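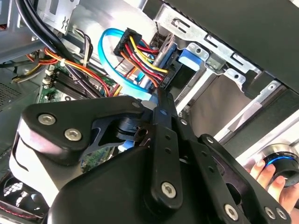
Gripper finger at the drive cabling, desktop case open.

Setup notes from the Odgate drive-swap cell, month 3. The job is pulling hard drives out of desktop PCs and parking them in a test rack. Finger screws get a torque check every 200 cycles, full linkage teardown at 500.

Most faults this month came from the rack side. The slot ribs are gray plastic and the drive is metal, so a small angle error at the wrist shows up as a jam. 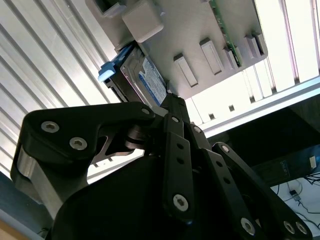
I retaught the approach and cut insertion speed to 26 mm/s. Force limit stays where it was. If it trips, back out along the same line – do not let the wrist rotate to find the slot.

Blue caddies are handled as a separate part in Sellis, with their own grasp point. The release latch has to stay clear of the fingers.
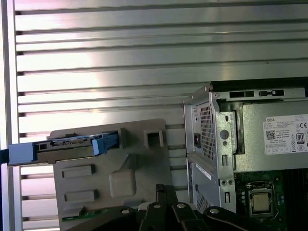

Blue caddy on the gray carrier tray, Dell chassis open at right.

Next on the list: reseat the tool flange and rerun the Wutonar wrist calibration. Rack offsets get saved again after that, per slot.

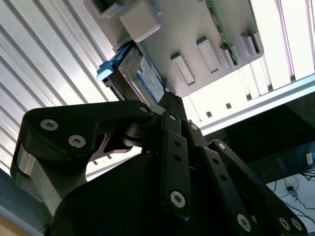

Drive in its rack slot, handle end to the left.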